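Learning to write letters again

March 8, 2026

My aunt Kamala Mudaliar wrote me a letter every month when I was in the university hostel. I kept almost all of them, in a biscuit tin, and last August I took the tin down from the cupboard and read them from the first to the last. It took me two evenings. After that I felt ashamed, as I could not remember when I had last written a letter to anyone. I do not mean an e-mail or a form for the bank. I mean a letter with a greeting and a signature, folded and put into an envelope.

So I decided to start again, and I want to tell how it is going.

The first difficulty was the language. With my aunt I should write in Tamil, but my Tamil handwriting stopped growing when I was fourteen and it still looks like the writing of a schoolboy. I write English every day at work, but there I write sentences such as "please find attached." When I sat down for the first letter, I wrote "I hope this finds you well" and then I could not continue for a quarter of an hour. My aunt never began like that. One of her letters begins, "The mangoes are finished and your uncle is in a bad mood." I think it is the best opening I have ever read.

I asked my friend Indira Rajan for advice. She moved to Pletdale two years before me and she has always written letters to her mother. She told me to begin with the last thing I ate. It sounded too simple, but I tried it, and I filled a page about a tomato soup that I had burned. From the soup I came to the kitchen, from the kitchen to the neighbor who lent me the pot, and from the neighbor to his son's wedding. I only stopped as my hand was hurting.

The hand is the second difficulty. I had no idea that writing uses so many small muscles. After one page I had a pain at the base of the thumb, and the lines began to climb up to the right. Venkatesh Poojary, who sits across from me at lunch, said I was holding the pen as if somebody wanted to steal it. He was right. I try now to hold it more softly, and I put a ruled sheet under the white one so that the lines show through a little. My uncle used to do the same thing, and when I was small I believed it was cheating.
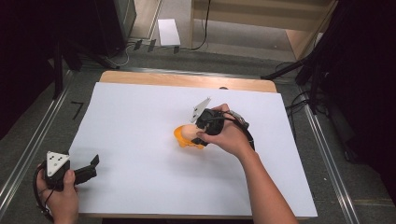 The paper was easier than I expected. I bought a pad of 112 sheets at Kekcombe, the stationery shop near the old post office, and I like it very much. It is not too smooth. On very smooth paper my ink stays on top for a long time and I drag my sleeve through it. The lady there also wanted to sell me a set with matching envelopes and a flower in the corner, but I am a man of fifty-one and I said no, thank you. I regretted it a bit on the way home. My aunt would have liked the flower.

For a pen I use a cheap blue one. I had a good fountain pen once, a present from my first employer, and I lost it on a train. I looked at new ones and some of them cost more than 200 dollars, so I closed the page. Maybe later, if I am still writing letters by then.

Until now I have sent letters to four people. The first went to Aunt Kamala. She is eighty-three and she does not see so well anymore, and my cousin reads to her in the afternoon. I did not think about this when I wrote it, and there was one paragraph about my cousin himself, who never returns my calls. He read that aloud too. He called me the same evening, and we talked for an hour.

The second was for Aravind Rodrigues, my roommate from the hostel. He answered with a postcard that had only one sentence on it, "Who died?" I wrote back that all are alive and that I only wanted to say hello. Then he sent me a real letter, four pages, about his knees and his daughter and a dog he does not want but will surely get. In twenty years of short messages on the phone he never told me so much. I also did not know he could be so funny on paper. In messages he sends mostly the thumb.

The third letter has no answer yet. It went to Mr. Krishnan, our old mathematics teacher, at an address that I had from a reunion list. Perhaps he has moved, or perhaps he is correcting my grammar and it takes time. I have decided that I will not ask around. A letter is allowed to be lost, and I prefer to wait.

The fourth I wrote to my wife, who lives in the same house. I put a stamp on it and I mailed it. She found it between the electricity bill and a catalog and she laughed, and then she went to the other room to read it. What was in it I will keep for us.

Something I had forgotten is how slow it is, and that the slowness changes what I say. In an e-mail I can complain very quickly. By hand I get tired of my complaint before the end of the second line - it is just not worth the ink. I read my aunt's letters again with this in mind. In all those years she complains about only two things, the water supply and my uncle's brother.

I try to write on the first weekend of the month, after breakfast, at the end of the kitchen table where the light is good. Sometimes I skip it. In winter I skipped it completely for six weeks and then had to begin with an apology, and my aunt sent back word through my cousin that apologies are boring and what did I eat.

The next letter is for her again. I already have the first line, about the neighbor's pot, which I have still not given back.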